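5/8/26, dye bench

Madder batch, round 2, and I'm much happier than I was in January!
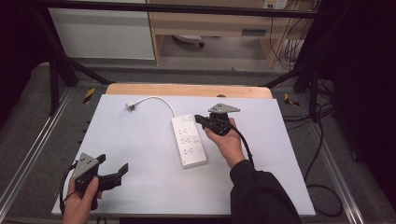 So the plan was the same wool as last time (the Nadar fingering weight, 240 g of it, split into two skeins) but with the alum cut back a bit and a much slower climb in temperature. Last time I rushed it and got brick brown. Padmavathi kept telling me the browns come out of the root if you let the pot get too hot, and yes, fine, she was right. I held it at around 60 C the whole afternoon and the first skein is a proper warm red, a touch orange in daylight.

Second skein went in after the first came out, same bath, no top-up. Paler, sort of a salmon. I like it more than I expected to and Jacqueline Gaillard has already asked for it, so that one's spoken for.

Water: filtered, plus a pinch of chalk. I forgot to write down how big the pinch was (sorry, future me). Weigh it next time!!

Ground root is down to 222 g in the Lestidov tin. Need to reorder before the June class, and get the coarse grind, the fine stuff gets into everything and I'm still shaking it out of the skeins.

Still to do: rinse skein 2 again, lightfast strips in the south window, ask P. if she wants the leftover bath for her silk scraps.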